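The Good Bowl
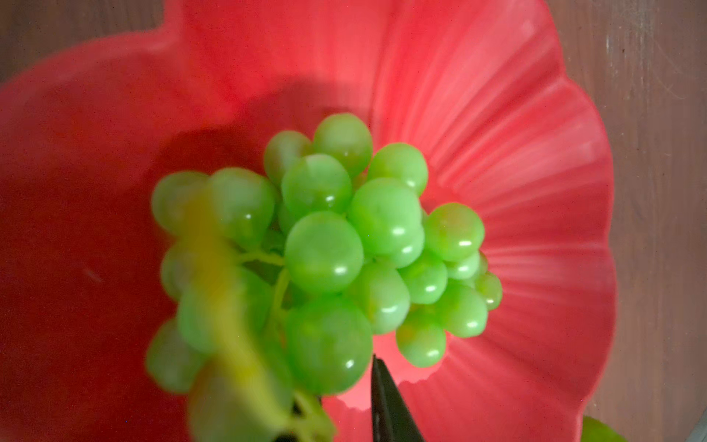

Green grapes, red bowl.

My aunt left me the apartment over the old Nemel bakery and everything in it, which sounds grand until you've met the everything. I started with the kitchen because I figured, how bad can a kitchen be? (Bad. She kept jar lids like other people keep letters.)

The red bowl was on top of the fridge with the grapes in it. I was six when I bit one of those grapes, at her Sunday lunch, in front of company, and I can still taste it, dusty and sort of like a raincoat. She laughed so hard she had to go stand in the hall!

Jae-in Hwang from downstairs came up to help and went straight for the bowl. "Oh, this I want," she said, and ran her thumb along the wavy edge, all those petals.

"It's yours," I said. Then I said, "Wait."

So we had coffee instead. She told me my aunt used to lend it out for birthdays, grapes and all, and you had to bring it back with the grapes and something under them. A lemon. A bus ticket to Clondville. Once, from old Eugeniusz Rutkowska in 19, a folded note that my aunt read at the door and put in her apron and never mentioned again.

I lifted the bunch by the stem, feeling pretty silly about how fast my heart was going. Jae-in leaned in over my shoulder.

"Well?" she said.

I let the grapes back down and asked if she took sugar.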